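Ticket: handover planner stalls before left gripper closes
Product: Feltemard motion stack, bimanual package
Site: Bratgate lab, tabletop cell 2
Status: open, workaround in place
Reported by: Widivura integration desk

Summary
During right-to-left handovers the planner gets the left gripper to its pre-grasp pose and then stops. No fault is raised on either arm. The state machine stays in APPROACH_RECEIVE until the watchdog times out after 30 seconds, and then both arms go to hold. The right arm keeps its grip the whole time. Happens with thin, flat objects. Cups and bottles hand over fine.

First seen
After the August update of the perception node. The planner itself was not changed in that update, but its config file was regenerated, so we can't rule it out.

Steps to reproduce
Start the cell with the default bimanual profile.
Pick a flat object with the right arm and lift it clear of the table.
Call the handover action with the left arm as receiver.
Watch the planner state topic. It reaches APPROACH_RECEIVE and stays there.

Log extract
handover: grasp candidate accepted, receiver=left
planner: pre-grasp reached
planner: contact segment requested
collision: held_object vs left_fingers, margin violated
planner: replan 1994, no valid segment
watchdog: timeout, both arms to hold

The replan number is the running counter since boot, so don't read it as retries for this one handover.

Update, morning
Checked the wrist cameras first. Both streams are up and the timestamps agree with the head camera. Reran extrinsic calibration on the left wrist anyway. Small change in the transform, same stall.

Turned off the held-object collision check in simulation only. The handover completes there. So the arm can reach, and the contact segment is being thrown out by the collision check and not by the kinematics.

Please do not turn this check off on the real cell.

Update, before lunch
Dumped the attached collision object. The perception node now fits a box around the segmented points and pads it on every side. With a thick object the padding doesn't matter much. With a thin one the padded box is wider than the left gripper's opening, and the fingers can't close on it without touching the padding. The old node padded only the faces outside the grasp region.

Clear and semi-transparent objects are worse. The depth returns are patchy and the fitted box changes size between updates - sometimes enough for a plan to succeed, which explains why the first report called the fault intermittent.

Update, afternoon
Tried the following on the real cell at reduced speed.

Padding set to zero everywhere: handover works, but the table clearance goes too, and the right arm came lower on the retreat than we like. Reverted.

Allowed contact between held_object and left_fingers, only while in APPROACH_RECEIVE: handover works. Clearance to everything else is kept. This is the workaround now loaded on cell 2.

Froze the box at the moment of lift: removes the size changes, but doesn't fix the stall on its own. Kept it on together with the allowed contact.

Reply from Takács support
They confirm the padding change was on purpose and ask for a bag file plus the head camera view at pre-grasp. They suggest a per-face padding option in the next release, no date given. Until then they are fine with the allowed-contact entry, as long as it is cleared when the state machine leaves APPROACH_RECEIVE. Ours is cleared in the exit hook and also in the watchdog handler.

Still to do
Upload the bag file.
Add a regression test with a flat object to the simulation suite.
Make the planner report the rejected pair in the action result. At present you have to dig it out of the collision log.

Head camera view, right arm holding, left at the receiving side:
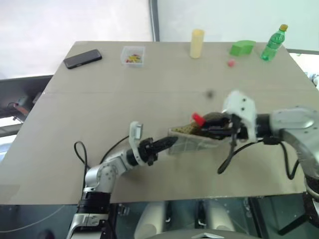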